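Budlow Tool Library: questions we get asked

Last updated 2024-09-02

What is it?

A shed, mostly. You pay a yearly fee and borrow tools from it, the way you would borrow books, except that books rarely need a fresh blade. We're behind the Retton Road car park, through the green gate that looks locked.

How much does it cost?

£30 a year, or £12 if you're on a low income. We take your word for it.

How many tools are there?

The catalogue says 39 drills, which tells you something about what people in Budlow get given by their fathers-in-law. There are plenty of other things too, including a tile cutter, two wallpaper steamers and a very large clamp that came from the old Rivera joinery works and has yet to be borrowed.

How long can I keep something?

A week. You can renew once by email if there's no queue. The carpet cleaner always has a queue, especially in May, when half the town seems to notice its own floors.
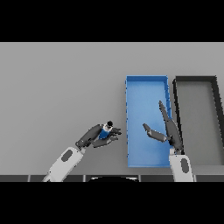
What happens if I bring it back late?

You get a polite email, then a less polite one from Hina Usmani, who runs the bookings. After that it's £2 a day. Most people pay up at the Hina stage.

What if I break it?

Tell us. Things wear out, and we don't charge for that. If you've used a chisel as a screwdriver we may ask for a contribution -- and we can tell.

Will you show me how to use it?

Yes, for anything with a plug. You'll need a short induction before taking out the circular saw or the Dorent sander, even if you've been doing this for forty years. Particularly then.

Can I donate tools?

Please ask first. We'd like hand planes, decent ladders and extension leads. We don't want drills.

Can I borrow things for paid work?

No. The insurance covers members working on their own homes, or a friend's if no money changes hands. Cake is fine.

Do you have a strimmer?

We did.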